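Part 2: Trying out your grippers in the Tarora simulator

Okay, you've got Tarora running and both arms load without red text. Now for the fun part! I always start with the wide view, with both arms along the white table, so I can check that the cables come in right before I touch any settings.

1. Open the Clellance panel and pick Station 2.
2. Press Home Both and let the arms settle.
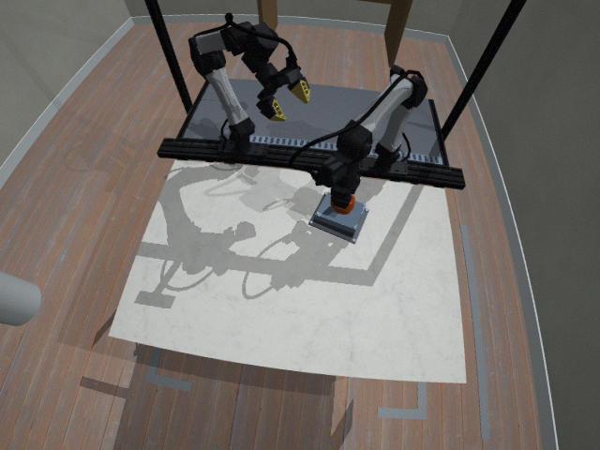 3. Choose one arm to test. Leave the other one on Hold, or it'll wander off while you're busy (ask me how I know).
4. Type 1481 in the seed box if you want the same start I use. Any number works, but stick with it for the whole comparison.
5. Set the grip force to 29 and lower the arm with the down arrow, one tap at a time.

CAUTION: Don't hold the arrow key. The contact solver hates it, and you'll be back at step 2.

6. Switch to the wrist camera for the last bit of the move. I find it way easier to judge the fingertips from there than from the wide view.

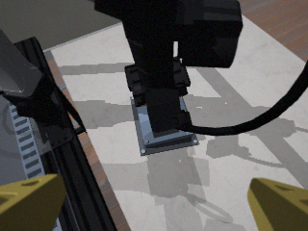

Gertraud Imhof wrote in to say she gets steadier results if she drops the speed to half before step 5, and that the side camera works just as well for her on flat parts. I tried the half speed and yep, I'm keeping it!

7. Open the gripper all the way, then tilt the wrist up until the camera looks out past the work area. You want both fingers in view at the bottom corners. 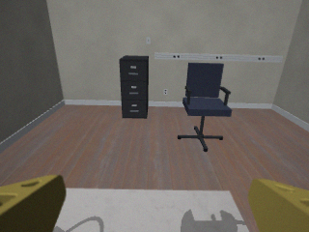 Fig. 3. Wrist camera tilted up, fingers open.

NOTE: If only one finger shows, the camera offset is wrong. Go back to Part 1 and redo the mount settings.

8. Save the run, swap in the next gripper and start over from step 2.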